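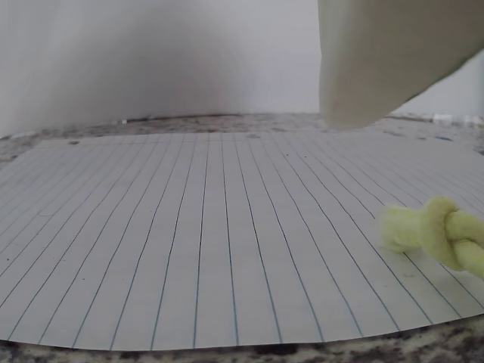 Ticket 3130
Queue: Student Robotics Support, Brundow College
Project: Pultar manipulation project, Team 2
Category: Gripper / soft objects
Priority: Normal
Status: Resolved, pending sign-off by the supervising teacher

Reported problem
The team advises that the arm closes short of the knotted rope on approach. The fault appeared in February, following the change to ruled paper as the work surface. Rigid objects are not affected.

Environment
Controller software: Kuusk, build 276
Gripper: padded, Drornard pattern
Work surface: lined notebook paper on a granite benchtop
Object: yellow-green knotted rope with a frayed end

Log
9:40 am – Ticket received. Team asked to supply the calibration file and the most recent run log.

10:15 am – Files received. The stored surface height predates the change of paper. Team instructed to flatten the sheet, secure its corners and repeat the surface calibration.

11:30 am – Calibration repeated. Height error cleared, but the closing fault persists when the target is set on the frayed end.

1:20 pm – Run log reviewed. The target point shifts between frames along the loose fibres. Team advised to set the target on the knot and to raise the close delay to 4000 ms.

2:50 pm – Team reports that the gripper now closes on the knot as programmed.

Resolution
Surface height recalibrated; target point and close delay amended. The revised settings are to be recorded in the team's engineering journal prior to assessment.

Outstanding
Loose fibres should be cleared from the paper between runs – a soft brush is available from the laboratory store. Should the fault recur, the team is to reply to this ticket and attach the new run log.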